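Section 4: Putting together the bedside fruit plate

This section belongs to the Serkeda guest room guide and covers the fruit plate left on the bed for people arriving late. Earlier versions of the guide called it a "welcome display" and gave it two pages on colour balance. I have cut those. I doubt that any guest has ever slept better for colour balance.

Before you start

You will need one white plate with a patterned rim, a clean dry cloth, and whatever fruit is in. The old list asked for a Tuvero fruit stand as well. It takes up half a shelf, it tips over on a mattress, and a plate does the same job. Leave it in the cupboard.

Make the bed first and pull the cover tight. A plate on a wrinkled cover leans, and round fruit will find the low side before you have left the room.

Caution: Do not set the plate on a pillow. The Josov leaflet shows it done that way. Try it once with a lemon on board and you will see what I think of the Josov leaflet.

4.1 Laying out

1. Wipe the fruit with the dry cloth. Washing is done in the kitchen, well beforehand, and nothing comes upstairs damp.

2. Put the plate flat on the bed, a good 30 cm in from the edge. Press lightly on the rim. If it rocks, move it.

3. Tip the rest of the fruit out beside the plate, where you can see it all. Check each piece for soft spots and turn it over to look at the underside. Supermarket stickers come off now.

4. Start with a small mandarin. Hold it by its sides, bring it over the middle of the plate and lower it. Dropping it from a height bruises the fruit and does the glaze no good.
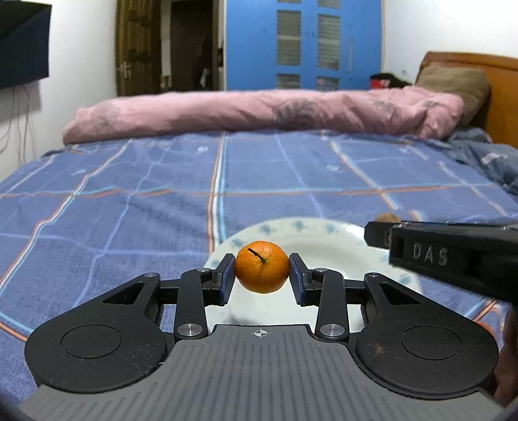
Fig. 4a. Mandarin over the middle of the plate, stem still on.

Note: Stems and the little green calyx can stay. We were told for years to trim them for neatness, but a trimmed mandarin dries out at the top, or so Cadi Landeg maintains. I have not seen proof either way. Leaving them on is less work, and that settles it for me.

5. Add the largest orange next, a little off centre. It is the piece most likely to roll, so let it settle against a neighbour before you take your hand away.

6. Fill in with smaller citrus. Stop at 4 pieces. The Subramaniam method, which you may have met on a training day, calls for 7 and a pyramid. The pyramid stands up very nicely until somebody sits on the bed.

7. Look over what is left on the cover. Kiwis, tomatoes and lemons are usually still there at this point, and each needs a decision:

Kiwifruit: Only if you are also leaving a knife and spoon. A kiwi without a spoon is an ornament.

Cherry tomatoes: I remain unconvinced that anyone wants these at bedtime. They go back to the kitchen unless the guest has asked for them.

Lemons: These belong on the tea tray. A whole lemon on a fruit plate is there for looks.

Wrinkled or flattened mandarins: Often perfectly good inside, and the loose-skinned kinds look like that anyway. Press gently. Firm ones may be used, soft ones go to whoever is making juice.

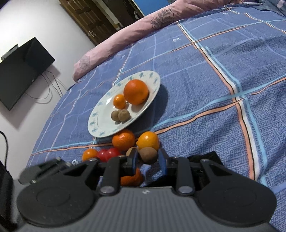

4.2 Clearing the bed

1. Take the spare fruit away in a bowl, in one trip. Carrying it in your arms is how tomatoes end up under the bed.

2. Run a hand over the cover for bits of stem and leaf. On a checked cover they are hard to spot by eye.

3. Move the finished plate to the bedside table if there is room. If there isn't, leave it on the bed, clear of where a suitcase is likely to land.

Caution: Kiwi and tomato juice both mark cotton. Treat any spot with cold water straight away. The stain pens in the linen room have been there a long time and I would not trust them with anything you like.

4. Write the date on the room card. Fruit left over from the previous guest is not "still fine", whatever the card says.

For replacement plates, quote stock number 335.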